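Clanville opens reference bench for small brake component sorting and kit checks

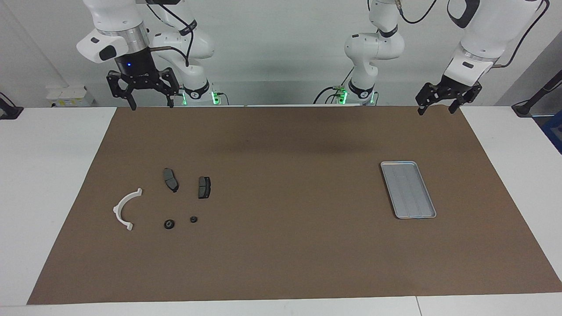 GORNTON, September 2024 – Clanville has brought into service a reference bench for the layout, inspection and kitting of small brake service parts at its Gornton site. The bench will be used to write and check the parts layouts issued with the company's Golside range of service kits, which are supplied to independent repair workshops and cycle and light vehicle fleets.

The range currently covers 70 kit types. Each has its own layout sheet, which sets out the order in which the parts are placed on the mat, the face that must be uppermost and the spacing between neighbouring items. Until August the sheets were prepared separately at two sites and differed in their naming of parts and in the way left-hand and right-hand components were shown. Work on a single set began that month.

The work surface is a white table with a large brown mat. Parts are laid directly on the mat in small groups. Brake pads and plastic brackets are the first two families to be covered. Pads are dark grey and brackets are white in the first group of layouts, and both can be told apart from the mat without additional lighting. Springs, pins and retaining clips will follow under a separate schedule.

Curved brackets have required the most revision. Under the previous sheets a bracket could be placed with its opening to either side, and the small flat tabs at its ends were not always shown. The revised sheets state the direction of the opening and require both tabs to be visible before the group is passed for packing. Where a bracket will not rest flat, it may be laid on its side, provided that the same position is used for every kit of that type.

Pads are to be laid as a pair with a clear gap between them. Stacking is no longer permitted at the layout stage. Pads with marks on the friction face are set aside and recorded by batch number.

"The earlier sheets were correct for the people who wrote them, and less clear for everyone else," said Hằng Vũ, kit standards lead at Clanville. "We had three names for one bracket. The new sheets use one name, one drawing and one position on the mat, and a workshop opening the bag can check it against the same drawing we used."

In a trial carried out before the revised sheets were released, 982 kits were laid out and checked against the drawings. Eight were returned for correction. Five of these had a bracket facing the wrong way, two had an incorrect pad pairing and one was missing its printed label. The trial covered pad and bracket kits only.

Packing materials for the Golside range are supplied by Peixoto. The outer bag is unchanged. The inner divider has been shortened by 40 mm to hold the pads apart from the plastic parts during transport.

Kits packed to the earlier sheets remain valid and do not need to be returned. Stockists will receive the revised sheets with their next order. Printed copies can be requested from the Clanville trade desk in Gornton, quoting the kit number on the bag label.

Ends

Notes to editors

Clanville supplies service kits and replacement parts to the repair trade. Golside is the company's range of brake service kits.

Enquiries: Clanville press office, Gornton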